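Re: Striped carpet in a workroom – clean it, cover it or rip it out?

tekcombe_moth wrote:
I have inherited a back room with grey carpet in it, the office kind with narrow stripes in two greys, one slightly more depressed than the other. I want to put a bench in there and do small repairs. Everyone I know says carpet in a workroom is madness. The same people have carpet in their bathrooms, so I thought I'd ask strangers. It's glued down. Room gets the sun until 2 in the afternoon, if that matters.

gurnell_lad wrote:
Rip it out. You will drop a small screw on the first evening and it will live in that carpet longer than you live in the house.

pedal_and_bobbin wrote:
Disagree with the above. I've worked on carpet for years. On a hard floor a dropped screw bounces twice and goes under the one cupboard you can't move. On carpet it stays where it lands. You just have to find it, and for that you want a torch laid flat on the floor so the thing throws a shadow.

gurnell_lad wrote:
Stripes, though. Everything thin and grey disappears into stripes. I once spent an entire evening looking for a spring and I was kneeling on it.

pedal_and_bobbin wrote:
That sounds like a knee problem.

naluvel wrote:
Glued is the bit to worry about. I took up glued carpet in our box room in August and the carpet came away fine, it was the backing that stayed behind, like a bad tenant. Two weekends with a scraper. If the pile is sound I would leave it and put a mat under the bench.

tekcombe_moth wrote:
Pile is sound. It's flat as a beermat, but sound. What sort of mat? I don't want one of those hard clear ones that chairs skate about on.

old_pritchard_road wrote:
Rubber. Ribbed side down. And before you lay it, vacuum along the stripes and then across them, you'll get a second bagful going across. I don't know why it works and I've stopped asking.

gurnell_lad wrote:
You get a second bagful because you've vacuumed it twice.

old_pritchard_road wrote:
I knew somebody would say that.

naluvel wrote:
Other thing is cables. On a hard floor you can kick them to the wall. On carpet they sit exactly where you left them and catch your foot. Get them up off the floor before you move anything in, it is miserable to do afterwards with a bench in the way. I have 8 hooks along the underside of mine and could use more.

tekcombe_moth wrote:
Cables are my weak point, I'll admit. I've got connectors hanging down in a row, which I was rather proud of, and then a silvery coiled sheath and a thin black wire wandering off wherever they please. Same carpet behind. 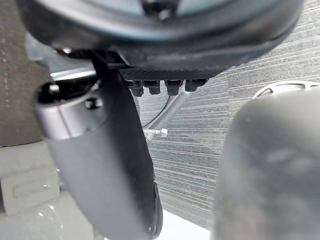 I'm leaning towards keeping it, mostly out of idleness. The scraper story has done more for me than any argument. If I lay rubber under the bench and leave the rest bare, will I get a line where the mat stops? The sunny half must have faded a bit by now, though I can't say I've ever seen it looking fresh.

naluvel wrote:
You'll get a line, yes. By then there'll be a bench on it. As for the wire, a bit of hook-and-loop tape, done up loosely. Don't use zip ties unless you enjoy cutting zip ties.

pedal_and_bobbin wrote:
I'd leave the coiled one to hang how it wants and only tidy the thin one. Bend that metal sort too tightly and it sulks.

gurnell_lad wrote:
I maintain the stripes are a mistake, and now I've seen them I maintain it more. But I wouldn't scrape glue for anyone, so keep it.

tekcombe_moth wrote:
Rubber mat ordered. It comes rolled up, so I expect to spend the first week tripping over the corners.

Comments (3)

hallway_runner: We had the same stuff at work, in the office above Pritchard's. You can't wear it out. People tried.

mrs_offcut: Put a magnet on a stick. Solves the screw business entirely, apart from the brass ones.

gurnell_lad: Mine was brass.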